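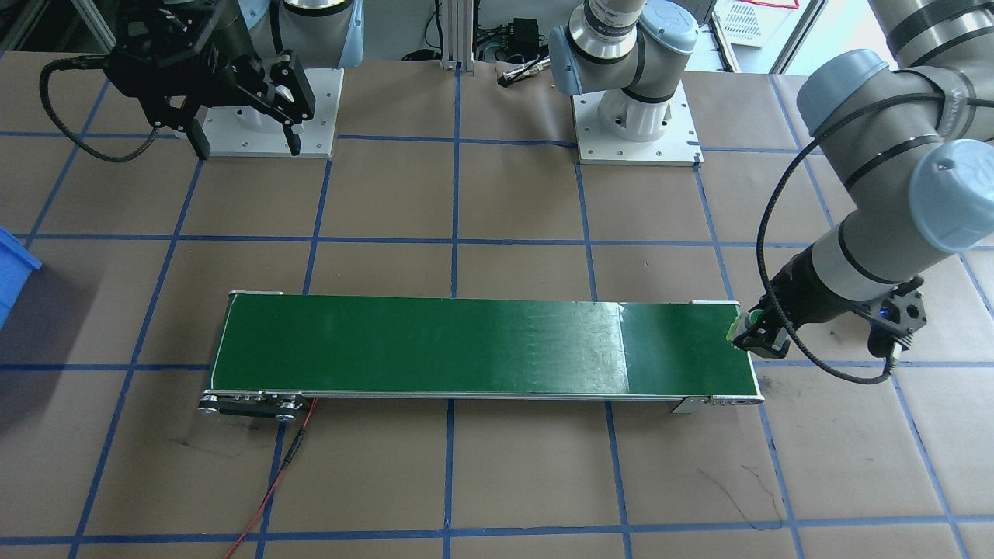
# Chapter 3: The Line and the People Beside It

If you have ever stood at the end of a moving belt for a whole shift, you already know a good deal of what this chapter has to teach, and I hope you will be patient with the rest of us while we catch up. If you haven't, try to find someone who has before you read much further. An uncle, a neighbor, the person ahead of you at the bus stop! Ask them what their hands did all day, and then ask what their heads were doing in the meantime, because the second answer is usually the longer one.

In Chapter 2 we looked at jobs as lists of tasks. We borrowed the task sheets from the Dhillon packing plant, where Llinos Ellis and her crew wrote down everything they did between clocking in and going home, and we ended up with 185 separate entries (some of them, I admit, were different names for sweeping). What we left out was how those tasks lean on one another. Picking a part off a belt sounds like one thing. On the Dhillon sheets it came tangled up with checking the part, listening to the motor, and keeping an eye on whoever was new.

## 3.1 What moves when a task moves

When a robot arm takes over the picking, the picking goes to the arm and the other things have to go somewhere. Sometimes they are handed to a person with a new title and a small raise. Sometimes they are handed to no one at all, and the plant finds out on a Thursday.

A good deal of new work also turns up, and much of it happens at a desk next to the machine. Someone has to teach the arm its positions, slow it down when it's hurrying, and know when to reach for the stop button.
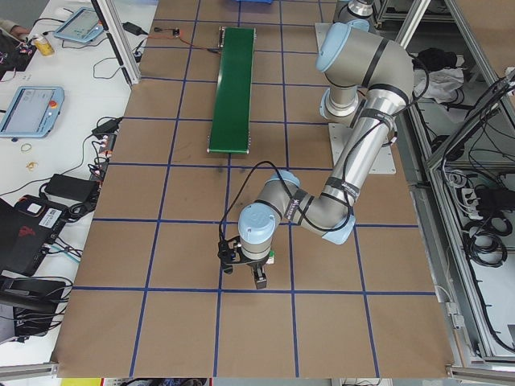

**Figure 3.1** A work table with a gripper arm and a belt conveyor. The teach pendants are on the white desk at left.

Clifford Nguyen worked the belt at Dhillon before he moved over to the desk, and he was kind enough to let me sit with him for most of a morning. He told me he missed being tired in the ordinary way. His back was better and his evenings were longer, but he went home with what he called "a buzzing head," and it took him until spring to stop dreaming about menus. His old partner on the line, Ettore Sanna, tried the same move and asked to go back to packing after 30 days. Both of them, I should say, thought they had chosen well.

Neither man's story is the whole story, of course, and we will meet people in Section 3.4 who were not offered any choice. For now I would like you to hold on to one idea from the pair of them, that a job can get easier on the body and harder
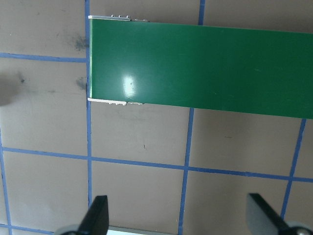
on the attention in the very same week, and that a manager who measures only one of these will be puzzled by the other.

### Words to know

- **Task:** a piece of work small enough to be handed over by itself.
- **Teach pendant:** the handheld control used to move a robot arm and store its positions.
- **Leftover work:** everything that used to ride along with a task and still needs doing after the task is automated.

### Before you read on

Think of a job you know well, paid or unpaid. Write down one task in it that a machine could do, and then write down whatever else gets done while a person is doing that task. Keep your page somewhere safe, as we'll come back to it in Section 3.2.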